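How a Robot Learns to Fold Pants

142 shares
9 comments

Most kids learn to fold clothes by watching a grown-up do it. The students in the Wokine Robot Club at Marulanda Middle School are trying to teach a robot the same way. They meet on Sunday afternoons in the old art room, and this year their project is laundry.

Folding sounds easy. For a robot it is one of the hardest jobs in the house. A toy block has the same shape every time you pick it up. A pair of pants does not. It can be flat, twisted, inside out, or rolled up like a sock. When you pull on one leg, the whole thing changes shape, and the robot has to figure out where everything went.

What the robot has to work with

The club's robot has 2 arms. Each arm has joints that bend, a bit like your shoulder, elbow, and wrist. A motor in each joint does the job your muscles do. At the end of each arm is a gripper. A gripper is a very simple hand. It can open and it can close. Try folding a T-shirt using only your thumb and one finger on each hand, and you will see what the robot is up against.

The robot also needs to see. Cameras send pictures to a computer, and the computer looks for edges and corners in the cloth. Dark cloth on a dark table is hard to see, so the club tested different tables before choosing one.

How the teaching works

Nobody in the club writes down "move left, then close the gripper." They tried that last year. The program worked on one dish towel, and only if the towel was in exactly the right spot.

This year a student guides the arms through the whole fold, from start to finish. The computer saves where the arms were and what the cameras saw at each moment. One time through is called a demonstration. Then the student messes up the clothes and does it again.

The club has saved 542 demonstrations so far. Giuliana Cárdenas, the coach, wants 880 before the spring meet at Clonden. With more demonstrations, the computer can find what they all have in common. It learns that the legs go on top of each other first, even when the pants start out crooked.

Mistakes count too. Jhonatan Henao did one demonstration where he dropped a corner and had to pick it up again. He wanted to erase it. The club kept it, so the computer would have a record of how to fix a dropped corner.

After enough demonstrations comes training. The computer goes through everything it has saved, over and over, and makes guesses about how the arms should move next. When a guess is far off, it adjusts. Training takes all night, so the club starts it before they go home.

Then it is the robot's turn to try alone. At Clonden, each team's robot gets pants, shorts, and shirts from a pile. Judges give points for straight edges and take points away for anything that lands on the floor. A team needs 75 points to go on to the final at Kisunthorpe.

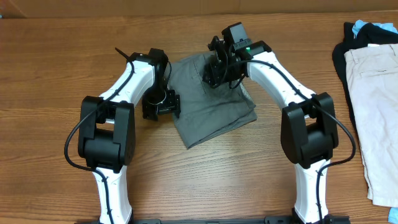
Two arms, one table, and a pile of clothes at the side.

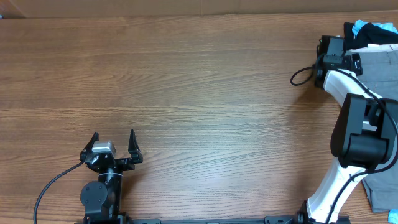
Alcides Salazar wrote in to say that his team at Clonden started with washcloths and only moved up to pants in October. Small square things are a better first step, he thinks, and a club with a new robot should stay with them until the folds come out the same several times in a row. He also says to save your work on a second computer, which his team learned to do after losing a whole weekend of demonstrations.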